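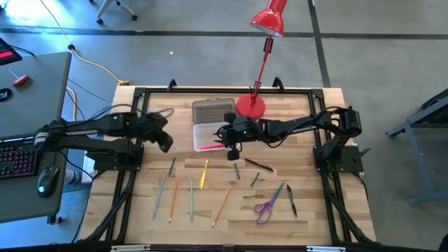

Tipene Grimshaw comentou: antes de comprar seja o que for, separa os lápis que usas dos que só lá estão. Eu andei um ano a trocar de copos e caixas e o problema era ter material a mais em cima da mesa.

Como arrumar lápis, canetas e tesoura numa bancada de madeira sem perder a zona de trabalho?

Perguntado por Evie Mottram em Arrumação e pequenos espaços
1192 visualizações, 3 respostas

Tenho uma bancada com tampo de madeira clara onde se desenha, se recorta e se marca papel. Ao fundo ficam dois recipientes de plástico, um transparente e outro acastanhado com o fundo em rede, e ao lado o candeeiro vermelho de braço. O resto acaba espalhado pela metade da frente: lápis de várias cores, uma caneta amarela, a tesoura. No fim do dia passo o braço e vai tudo para o recipiente da frente. No dia seguinte tiro tudo outra vez para encontrar o que quero.

O que já tentei:

Um copo de cerâmica. Os lápis curtos desaparecem no fundo e a tesoura faz com que o copo tombe.

Um estojo de rolo. Bom para transportar, mas em cima da mesa ocupa quase tanto como os lápis soltos.

Uma gaveta por baixo. Não tenho onde a fixar, as pernas não deixam.

Queria uma solução que ficasse em cima do tampo, que não precisasse de furos na madeira e que não obrigasse a mudar o candeeiro de sítio. Está onde está por causa da tomada. A faixa que posso ocupar ao fundo tem 28 cm de comprimento, descontando os recipientes. O orçamento é pequeno.

Segunda dúvida: a madeira fica com riscos de grafite e não sei com que limpar. O tampo foi tratado com óleo, não tem verniz.

Resposta 1, de Denise Fothergill (aceite)

Os recipientes que já tens servem. O que falta é dividi-los. Um recipiente largo e sem divisões funciona para coisas grandes, mas para lápis é o pior formato, ficam todos deitados uns por cima dos outros.

O que eu faria, por ordem:

Esvazia os dois recipientes e junta tudo no tampo. Experimenta cada lápis e cada caneta num papel. O que não escreve vai para o lixo. Os lápis que já são difíceis de segurar vão para uma caixa à parte ou usam-se com um alonga-lápis, que se compra em qualquer papelaria.

Usa o recipiente transparente só para o que se usa todos os dias. Corta duas tiras de cartão canelado com a altura do recipiente, faz um entalhe a meio de cada uma e encaixa-as em cruz. Ficam quatro espaços. Se quiseres os lápis em pé e o recipiente for baixo, não resulta, tombam para fora. Nesse caso põe as tiras ao comprido e deita os lápis em canais, por cor ou por dureza.

O recipiente com fundo em rede é bom para borrachas e afias, os restos pequenos passam pelos buracos se a rede for aberta. Se for só textura, sacode-se sobre o caixote. Põe um papel por baixo na mesma.

A tesoura fica fora dos recipientes. Um gancho adesivo na lateral da bancada chega, não precisa de furo. Limpa primeiro a superfície com álcool e espera um dia antes de pendurar alguma coisa. Já vi muita gente queixar-se de ganchos que caem e quase sempre os penduraram logo.

Para o grafite na madeira oleada: borracha branca macia, no sentido do veio, sem carregar. Depois pano ligeiramente húmido com uma gota de detergente neutro e pano seco a seguir. Se o risco estiver marcado em sulco, lixa de grão 320 à mão só nessa zona e uma passagem de óleo igual ao que lá está. Não uses álcool no tampo, deixa manchas baças no óleo.

Na faixa de 28 cm não punha mais nada, pelo menos nas primeiras semanas. Dá jeito ter um sítio para pousar a folha.

Comentários a esta resposta

Evie Mottram: Fiz as tiras ao comprido com o cartão de uma encomenda e couberam quatro canais no recipiente transparente. Os lápis compridos ficam um pouco inclinados mas vê-se tudo. A borracha branca tirou quase todos os riscos. Falta o gancho.

Shoshana Sorensen: O cartão amolece se houver tintas ou água por perto. Eu troquei por tiras de plástico de uma capa de arquivo, cortam-se com a mesma tesoura.

Denise Fothergill: Boa ideia, a capa de arquivo também se lava.

Resposta 2, de Iraklis Vasilakis

Comprei o tabuleiro de secretária da Kaster, o de 7 divisões, e recomendo. Cabem lápis, canetas, clipes e uma régua curta. É em feltro, não risca a madeira. O da Ovex é parecido mas mais fundo e os lápis pequenos custam a apanhar.

Não sei se cabe em 28 cm, mede antes. O meu está noutra mesa e agora não consigo ver.

Comentários a esta resposta

Evie Mottram: Obrigada. Fui ver e é mais comprido do que isso, não dá para mim.

Tipene Grimshaw: O feltro agarra as aparas dos lápis. Tive um e acabei por o usar para cabos.

Iraklis Vasilakis: Aspiro o meu de vez em quando, não me incomoda.

Resposta 3, de Shoshana Sorensen

Concordo com a primeira resposta quanto a dividir o recipiente. Acrescento duas coisas que me ajudaram.

A primeira é ter um tabuleiro raso à frente, daqueles de servir café, só para o trabalho em curso. Durante o dia os lápis podem andar soltos, desde que seja dentro do tabuleiro. Ao fim da tarde volta tudo para os canais. Se não houver tempo, o tabuleiro pega-se inteiro e pousa-se ao fundo, e a frente da bancada fica livre. Escolhe um com rebordo, os lápis redondos rolam. Os sextavados rolam menos, mas uma mesa com uma ligeira inclinação chega para irem parar ao chão, e um lápis de cor que cai parte a mina por dentro.

A segunda é a luz. Com um candeeiro de braço, vale a pena reparar para que lado cai a sombra da mão. Quem escreve com a direita costuma preferir a luz a vir da esquerda. Já que não podes mudar a base, experimenta rodar o braço ou trabalhar com a folha um pouco mais para um dos lados. E deixa o recipiente dos lápis dentro da zona iluminada. Um azul-escuro e um preto confundem-se com facilidade quando a luz é pouca.

Para limpar o tampo uso o mesmo método da Denise. Repito o óleo em agosto, quando a casa está mais seca e posso deixar a bancada parada até ao dia seguinte.

Comentários a esta resposta

Evie Mottram: Sou destra e o candeeiro está do lado direito dos recipientes. Vou experimentar rodar o braço. O tabuleiro arranjo em casa.

Perguntas relacionadas
Como tirar cola seca de madeira oleada
Ganchos adesivos que aguentem uma tesoura grande
Lápis de cor com a mina partida, têm arranjo?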